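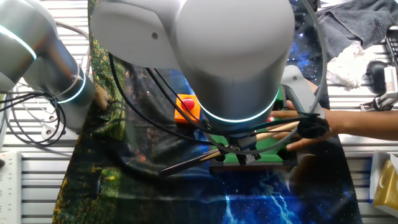 When does the Plonstead cue sports league switch to the new handicap table? The new table applies to all matches from the first week of May, including postponed ones.

The Plonstead league confirmed the change on 21 February 2000. Handicaps will be worked out from a player's last 12 completed frames, replacing the season average used until now. Players with fewer than 12 frames on record keep a provisional handicap, marked P on the score sheet.

Svitlana Kushnir, the league's fixtures secretary, tested the method against 2,744 frames from past seasons. In 161 of them the new starting score would have differed from the old one by more than seven points – mostly frames played by people in their first year. 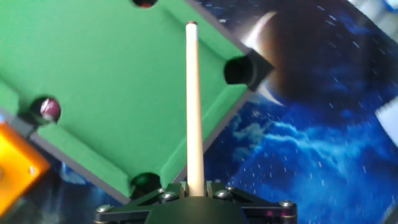

The cap on a starting advantage stays at 28 points. A team that fields a substitute uses the substitute's own handicap. If none is on record, the captains agree on a figure before the first break and both sign for it.

Entry fees do not change. The Skistden division, which plays on shorter tables, will keep separate records, and frames played there will not count toward a Plonstead handicap. 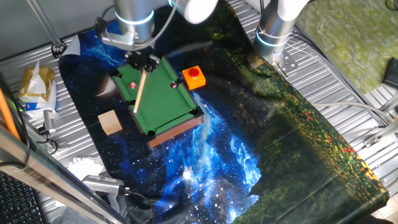 Score sheets must reach Kushnir within three days of a match. Late sheets will be left out of that week's update and added to the next one. Printed copies of the table go to club captains in April.

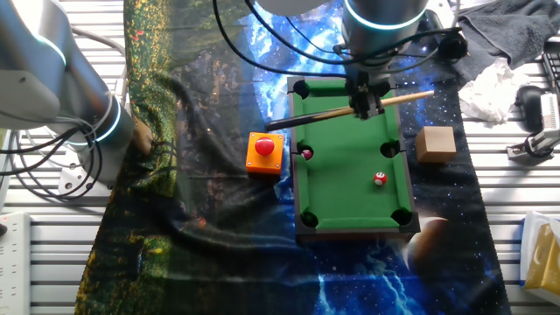
Appeals

A player may appeal a handicap once per season, in writing, with the score sheets attached. Domingo Farías will hear appeals for both divisions.

Get league results by email every week. Enter your address to subscribe.

Comments (3)

Augustina Ansah: Do forfeited frames count toward the 12?

Maksym Boiko: No, completed frames only. Second paragraph.

Jurgita Vanags: Seven points is a lot for a first-year player. I would have phased it in.

Contact the sports desk | Copyright 2000 | Back to top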